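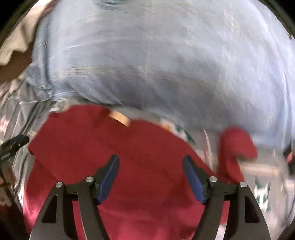 The captain of Uvico did not sleep much after the final in Tunness. Her team lost the first map 4–10 at the half, came back to win it in overtime, and took the second one without much trouble. We spoke with her the next morning, when she was waiting for the bus to the airport.

"I was angry with myself, not with the team," she said about the first half. "We had prepared for a fast attack from Fimby and they played slow. I called the same defense too many times." During the break the coach asked the players to forget the score and to hold the middle of the map with two people.

The hall had 1,250 seats and most of the public supported Fimby. She told us it did not disturb her. "With the headset on, you hear it only as a kind of wind. In the overtime I heard it more – I think everybody did."

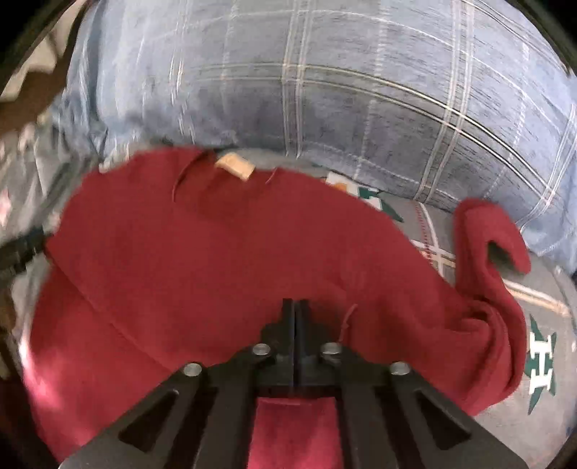 She has led the team since June, when the previous captain left for Schnyder. The change was not easy. In the first weeks she was talking too much during the rounds, and her own aim became worse. Now the support player calls the late situations, and she keeps only the plan for the start.

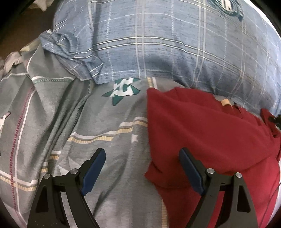

Will the lineup stay the same for next season?

"I hope so, but two contracts are still open and I am not the person who decides it. If you ask me, I want to play with these same people."

After the trip the players will have 10 days without practice. She plans to visit her parents and to not open the game, "maybe only for one evening."

22 Apr 2019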